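Rulina G2 two-finger gripper with wrist camera

Overview
Specification
Mounting
Trial notes
Ordering

The Rulina G2 is an electric parallel gripper with 2 fingers and a small camera fixed beside the jaws. It is sold for research arms and for the lighter class of humanoid arm. Fingers are black as standard. The left finger is a flat plate and the right is a thicker, rounded jaw. The two are not interchangeable, and replacement pairs are supplied matched.

Before listing a gripper we run it in an ordinary furnished room as well as on the bench. Bench figures are taken on clean blocks of known width. Room trials use household items, soft goods and packing material, in mixed light, with the camera recording throughout. The G2 was tried by Fadime Dönmez and Jamshid Hassanpour in July, against the Lindetti L7 and our own older Rustora jaw.

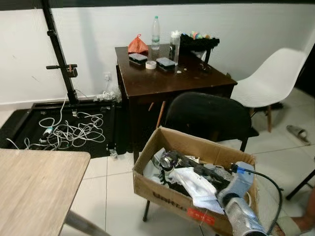

Cable routing had more effect on the results than expected. On the first set-up the camera lead was taped to the outside of the forearm and pulled tight at full wrist rotation. It was moved inside the elbow loop and given a longer slack section. The lead now supplied is the longer one. Customers with the short lead may exchange it free of charge.

Specification

Drive: electric, single motor
Mass with camera: 331 g
Stroke: 100 mm
Camera position: fixed, inboard of the jaws
Connection: one combined power and data lead
Finger change: 2 screws per finger, hex key supplied
Controller: Hashemi C or any controller with the same command set

Soft and textured items

Foam is a useful test material. It compresses before it resists, so a controller that stops on motor current alone tends to close too far. Patterned foam adds a second difficulty, as the surface gives the finger an uneven contact. The G2 should be set to the low force band for this work and closed in position mode. In force mode the L7 was the steadier of the two on thin foam. The Rustora jaw was not suitable and was withdrawn from this part of the comparison.

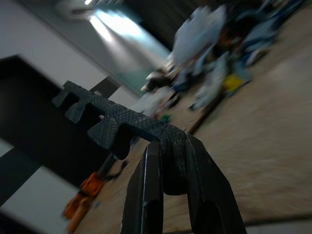
The camera has a rolling shutter and a fixed exposure setting on delivery. Exposure should be set by hand for the room in use and kept short where the wrist will turn quickly. Automatic exposure is available but reacts slowly when a ceiling light enters the view. For labelling or training work we advise discarding images taken above the wrist speed limit given in the manual. Setting 7 in the camera menu marks these images in the log without deleting them.

Long pieces held at one end will tilt under their own weight. Take the grip closer to the middle if the item must be kept level. The ribbed finger pads reduce the tilt on card and fabric but make little difference on foam.

Known limits

The flat finger can catch on the lip of an open carton when the approach is steep. Raise the approach height or turn the wrist so that the rounded jaw enters first. The gripper is not sealed and must not be used with liquids. Grip force is not held on loss of power.

Ordering

Supplied with gripper, camera, long lead, one pair of fingers, hex key and printed manual. Adapter plates are ordered separately; state the arm model. For technical questions ask for Nanna Steinarsdóttir, and for repairs and lead exchanges Shahram Shokri.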